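Mar 31, 2025

Up before six again. The heating clicked on and I couldn't get back to sleep, so I did the water bill and wrote to Fung-ping Ho about the allotment fence.
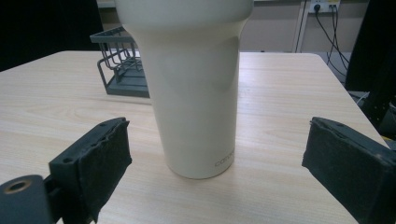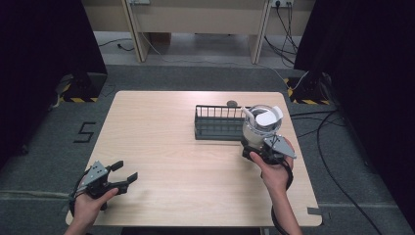
The fence is going to cost more than we said. Younes Samir went over it with me on the phone and thinks 2,000 for the whole run, or 1,000 if we keep the old posts on the Laratthorpe side. I'd keep them. Two are soft at the bottom but the others are fine. I need a dish rack like the dark gray wire one, with the row of bars along the back, to stand seed trays in on the windowsill. The tomatoes are leggy and I should have started them later. Five of the peppers are up and the leeks are doing nothing.

Walked to Lahlou for bread and onions. Met Magdy coming out. His knee is better and he wants his spade back, which I had forgotten was his. Put it by the front door.

Rain from two o'clock. Read a bit, then sorted the seed packets by sowing month and threw out the old parsnip. Ainhoa rang after supper and we settled on Saturday week for the posts, if the ground dries out. Haruto will bring the post driver.

Must buy staples.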